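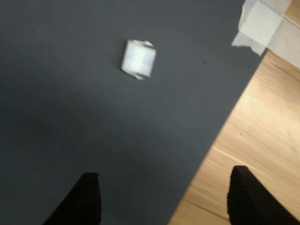
White paper, gray mat, blond floor. The tidying is a work in progress.

There is a particular kind of mess that arrives inside nice packages. You order one mug, or two candlesticks, or in my case a lamp base from Trestitz, a shop that wraps its goods as if they were being sent by mule over a mountain pass, and out comes the thing you wanted along with enough white paper to lose a cat in.

I have kept all of it for years. My mother ironed wrapping paper, and I inherited the instinct without the iron. The hall closet holds a bag of crumpled white sheets, and inside that bag is a smaller bag, and I would prefer not to discuss what is in that one.

So in July I put a mat down on the living room floor and resolved to go through the lot. The mat was meant for stretching. It has seen very little of that, but it makes an excellent sorting table for anyone who can still get up off the ground afterward, and white paper shows up on dark gray like a guilty conscience.

The rules I set were simple enough. Big flat sheets get smoothed and saved. Anything torn goes to recycling. Anything too soft to recycle goes in the trash, and I am not to have feelings about it.

Feelings were had. Good tissue, the kind Iturra puts around its soap, folds down beautifully and can be used again for birthdays until somebody notices. Cheap tissue frays the moment you look at it. Between the two lies a huge middle class of paper that is neither nice enough to give nor bad enough to throw out, and this, I now understand, is what my closet is made of.

Then there are the little blocks. At some point in my past I decided that the tidy thing to do with a loose scrap was to fold it over and over until it made a tight little parcel. A parcel takes up less room than a scrap. It also looks as though it contains something, so every single one has to be opened. I have opened a great many. They contain paper.

A neighbor swears by a Gundo storage box, the flat kind that slides under a bed, and tells me it holds 700 sheets. I believe her, and it frightens me. Nobody should own a box that encouraging.

By four in the afternoon I had one respectable stack, one full recycling bin and a pile I kept moving from the mat to the floor and back again – the maybes. They went into the closet. The lamp looks very good, by the way. It needs a shade, and I have ordered one.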